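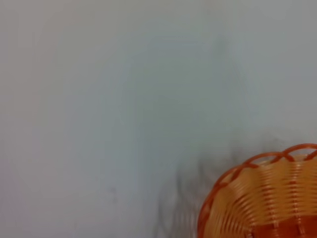
Berenice Arellano

Questions people send me about the Liem stack

I keep the perception and planning notes for our group. Most of the mail I get asks whether some piece of software does what its front page says. My short answer is usually "sometimes." The longer answers follow, and I change them when I find out I was wrong.

Does Liem really plan grasps from a single wrist view?

It returns a grasp from a single wrist view. Whether you should run that grasp is another matter. With a basket half inside the view, Liem fits a full rim to the part it can see and fills in the rest. On round baskets the guess is decent. On oval ones it tends to make them round anyway, and then it reports high confidence, which I find more annoying than a plain failure.

What does the confidence score mean?

Less than you would like. It is a number between zero and one that the network learned to produce, and it was never checked against how often the grasp holds. I went through 237 logged attempts, and the ones scored highest did no better than the ones in the middle. Use it to sort candidates within one image. Don't use it as a threshold for going ahead, and please don't put it in a slide.

Can I turn on the depth fill option for plain tabletops?

You can. I leave it off. A smooth pale surface gives stereo matching very little to hold on to, and depth fill covers the holes by stretching nearby values across them. The result looks beautiful in the viewer and can be wrong by enough to put a fingertip into the table. I fit a plane from the calibration pose and trust that. It is boring and it works on our table. I make no promises for yours.

Why does the segmenter mark shadows as objects?

Shadows are dark, they have an outline, and they often touch the thing that casts them. The 3 mask models we tried all did it to some degree. The soft, streaky kind of shadow is worse than the crisp kind, and a mask that joins a basket to the gray patch next to it will move the center of the basket toward nothing.

Muammer Uysal wrote a filter that throws out mask regions lying flat on the fitted plane. It helps a lot. It also throws out sheets of paper, coins, and one very thin spatula, so read the settings before you blame the planner. 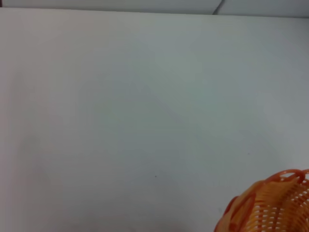 The filter has a second setting, minimum blob size, which ships at 38 pixels. Below that, a speck on the table is ignored. Above it, you get a tiny "object" with its own grasp proposal, and the planner will happily consider it. Raise the number if your tables are dusty. Lower it if you pick up screws, and then clean your tables.

Is Nasanell faster than the default planner?

On the bench scene that comes with it, yes. That scene has a box, a table, and a lot of air. On our scenes the difference mostly went away once we turned on collision checks for the wrist camera and its cable, which the bench leaves off. I would like to see somebody publish numbers with the cable included. I have asked twice.

Should collision checking treat a basket as solid?

For moving past it, yes. Wrap it in a simple hull and be done. For reaching into it, no, and this is where most of the mail comes from. A solid hull makes the inside unreachable, so people turn off the basket altogether and then write to me about a bent rim. Keep the hull for the approach and swap to a wall-only shape for the last part of the move. Eladden supports the swap in its scene file, though the page that explains it is out of date - the key is now under "phases."

Woven walls cause trouble too. Depth points leak through the gaps and land behind the wall, and the occupancy map ends up with crumbs floating where there is only air. A small closing step on the mask before projection fixes most of it.

Do I need the Wurkonau logger?

You need a logger. Wurkonau is fine if you turn off the automatic image thinning, which drops frames it thinks are repeats. Two views of a mostly bare table look like repeats to it, and the one it drops is always the one I want. Run 1487 in our archive has a joint trace for the whole move and hardly any pictures to go with it.

Will the May release fix the oval basket problem?

The release notes say "improved shape handling." I have read that line in earlier notes as well. I'll rerun our logs when it is out and change the first answer on this page if the results give me a reason to.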